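Reading Translated Books: Notes for Session 3
23 August 2018
Posted by Ieuan Foulkes

Typed up fast from my own notes, so fragments in places. Handout version has the same order. If you missed session 2, get the vocabulary sheet from Ásdís Hjaltested before doing the homework, it won't make much sense otherwise.

Starting point: what do we mean when we say we've "read" a book that was written in a language we don't know? Most people in the room said yes, I've read it, no hesitation. Fine. Hold on to that answer, we come back to it at the end of the course.

Two words to keep apart. Source text = what the author wrote. Target text = what the reader in the other language gets. Everything in between is decisions. Some the translator's, some the editor's, some the sales department's.

Old argument, you will meet it everywhere: move the reader toward the author, or move the author toward the reader. First one keeps foreign names, food, forms of address, odd rhythms. Second one smooths. Neither is "more faithful" by itself. Ask faithful to what. Sound? Sense? Joke? Line length? A pun usually can't survive on all counts, so you pick which bit to save.

Eyvindur's question from last time (what about dialect?). Short answer, three usual routes. Flatten it into standard language. Swap in a dialect of the target language, which drags in a whole new place and class. Or invent a light marker, dropped endings, odd word order, and use it sparingly. The third is hardest to keep up over a long novel. By chapter ten the translator has forgoten their own rules.

Titles. Spend time on these, they're on the exam. A title gets less space than anything else in the book and gets fought over the most. Things that happen to it:

- kept word for word
- kept but trimmed
- replaced by a phrase from inside the text
- replaced by the name of the main character
- kept in the original language and left alone (rare, mostly for short punchy ones)

A title can also change the kind of book people expect. A question turned into a statement sounds surer of itself. An "if" at the front makes the reader fill in the rest before they open the thing.
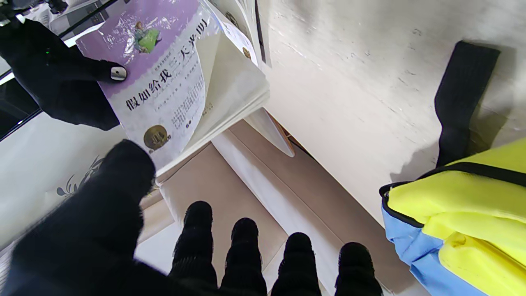 COVERS AND FRONT MATTER

The Chinese title 假如给我三天光明 says, near enough word for word, "if given me three days light." English needs more small words and has to decide on a tense. "If I were given three days of light"? "Give me three days of light"? Try both out loud. The last word, 光明, is light or brightness, and you can push it toward sight if the context lets you. Helen Keller's essay in English is called Three Days to See, so compare: the English has seeing and no "if," the Chinese has light and opens with the if. Same essay, different first step in.

Front matter next. Order to check when you pick up any translated book: title page, copyright page, translator's name (where? how big?), note on the text, preface. If the translator is only on the copyright page write that down. Say which edition they worked from, if the book tells you. Many don't. Watch out for relay translation, meaning from a third language, e.g. a Hungarian novel that came into English by way of German. Perfectly common once, still happens.

Abridgement. Look for "adapted," "retold," "selected." Sometimes no word at all and you only find out by comparing chapter counts. Þröstur Ravn brought in two versions of the same sea story, one 288 pages, the other with most of the whaling taken out. Good discussion. Nobody agreed whether the short one counted.

Footnotes versus in-text glossing. Footnote: stops the reader, keeps the sentence clean. Gloss: "he drank his kvass, a sour bread beer" keeps moving but puts words in the narrator's mouth that no local would say. Use with care. Never do both for the same word.

HOMEWORK

1000 words max. Pick a book you own in translation. Describe the title, the front matter and one page of dialog. Quote no more than a paragraph. If you can read the source language, say so at the top, you'll be marked a little differntly. Hand in on paper please, the Edirska upload page is still dropping attachments.

Next time: children's books and who they are really translated for, the child or the person reading aloud. Bring one.

Recent handouts
Session 2: Words for talking about translation
Session 1: Why reread?
Reading list, April revision
Ívar Snorradóttir: Guest notes on subtitles
How to cite a translated work

Questions to Ieuan Foulkes, Plavby Evening Courses, room 2 | © 2018 Plavby Evening Courses | Back to top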